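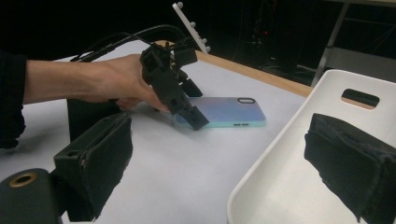 Vidmar Phone Cases - Gradient and Plain Dark

The Vidmar range from Grestitus covers two styles of everyday phone case. The Gradient is a glossy case in pastel colours with a mint-green edge. The Plain Dark is a matt case in one very dark shade, almost black. Both are one-piece cases that push on from the front of the phone and come off the same way. No tools, glue or tape are needed.

Gradient, order code 1066

The back shifts from lavender on one side to soft blue and turquoise on the other, and the shade you notice most will depend on the light in the room. The mint-green runs round the edges. An oval opening, outlined in dark grey, leaves the camera clear, and there are two small slots in the lower long side when the phone is laid sideways.

To fit the case, put the camera end in first and line it up with the opening. Press the long sides down, then the last two corners. If a corner will not sit flat, take the case off and start again. Forcing one corner can leave a mark on the glossy finish.

Wipe the back with a soft damp cloth. Washing-up liquid is fine in small amounts. Do not use bleach, nail varnish remover or scouring pads on the Gradient, and keep it out of pockets with keys if you want the shine to last.
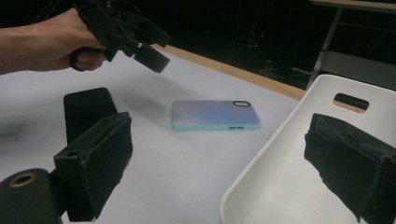 Light-coloured edges pick up dye from new jeans and dark bags. Most of it will come off if it is cleaned within a day or two. Older stains may stay, and these are not covered by the guarantee.

Plain Dark, order code 2049

The Plain Dark has a soft matt back with a slightly raised rim all the way round. The camera surround stands a little higher than the back and has three separate openings, two small and one large. Please check this against your own phone before ordering - the layout differs from the single oval on the Gradient, and the two cases are not made for the same models.
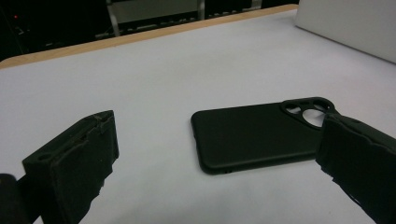 Plain Dark case, order code 2049, shown without a phone.

Matt cases show greasy finger marks more than glossy ones. A dry cloth will deal with most of them.

Choosing the right size

Look up the model name in your phone's settings and match it to the fitting list for the order code. A case made for a larger phone will slip, and one made for a smaller phone will not close over the corners. Screen protectors can be left on, though very thick glass may lift at the edges.

Delivery and returns

Both cases are sent from our Esville warehouse. Orders to Irkell can be collected from the trade counter at no charge. Unused cases can be returned within 28 days in the original packet. Quote the order code on the returns slip.

Spare packets: order code 562
Page last updated April 2, 2025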